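Flamari Pantry Scale, Model 1633
Section 4: First Weighing and Stocktake

Read this section before you put anything on the scale. Most people read it after, and we have written the troubleshooting table on page 60 with them in mind.

4.1 Placing the scale

1. Choose a flat, hard surface. Carpet isn't one, however firm you believe yours to be.
2. Turn the four feet until the bubble sits inside the ring. It will leave the ring the moment you let go. Turn them again.
3. Plug in the adaptor and wait for three dashes.

CAUTION: Do not stand on the scale. It stops at 700 grams and you do not.

4.2 Setting the zero

1. Clear the platform, including your elbow.
2. Hold TARE until the display shows 0.
3. Put the 200 gram check weight in the centre. If the display disagrees with the weight, believe the weight and repeat from step 1.

4.3 Adding a packet

1. Lay the packet flat and keep overhanging corners off the bench. A corner touching the bench takes grams off the reading, and you will blame the macaroni.
2. Wait for the steady light.
3. Press STORE, then pick a category with the arrow keys.
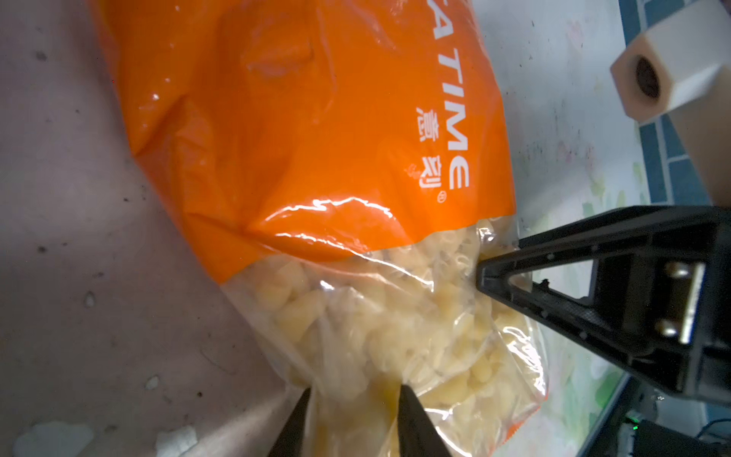
Fig. 4a. Elbow macaroni. Category: Pasta, Short.

NOTE: The categories were drawn up at our Rekesthorpe office, where feelings ran high. Macaroni is Short. Lasagne sheets are Other. Please don't write in.

4.4 Assigning a shelf

1. Press SHELF and choose a number. Shelf 1 is the top one, except in the Dretside edition, where it's the bottom one. Check the colour of your label: grey is Dretside.
2. Keep each category to its own shelf where you can. The scale will not enforce this and neither, in our experience, will your household.
3. Press STORE again. Two beeps mean saved. One long beep means the memory is full and you may own too much pasta.
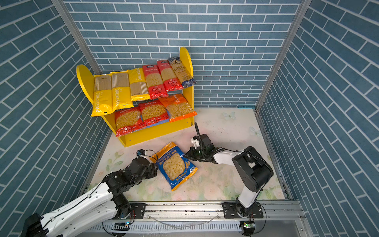

Fig. 4b. Two-tier shelf with long spaghetti on the upper tier.

NOTE: Owners of the Tillman wall bracket should finish Section 5 before loading any shelf above head height.

4.5 Switching off

Hold POWER until the display goes blank. The stocktake is kept until you next change the battery, so write it down first.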